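Skuststead Reuse Service
Household kitchenware collection: update, 9th April

1/6 The spring kitchenware collection is now open to all residents of Skuststead. Bowls, dishes, sponges and other small kitchen items are accepted at the Vaden Road depot.
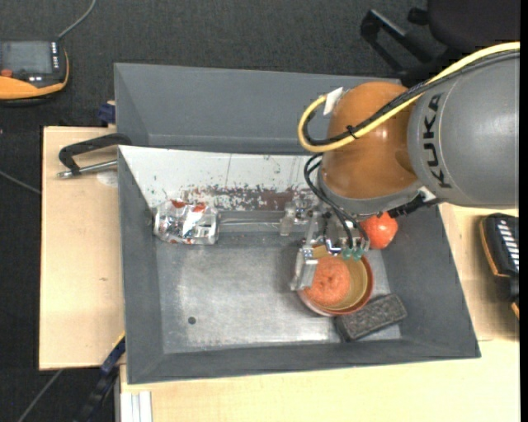
A bowl with a reddish-brown rim in a grey metal bin, with a round, sponge-like item inside.

2/6 Residents donated 3,000 items in March. The Service thanks every household that took part.

3/6 Please empty and wash all bowls before bringing them in. Chipped items can be accepted; broken glass cannot.

4/6 Small items may be placed inside larger ones to save room. Sharp knives must be wrapped and handed to a member of staff.

5/6 Each household may bring 2 boxes per visit. Larger donations should be arranged in advance through the Inska enquiry desk.

6/6 Items in good condition will be offered at the Zacharias Hall shop. Opening hours are displayed at the depot entrance. Replies to this account are not monitored outside office hours.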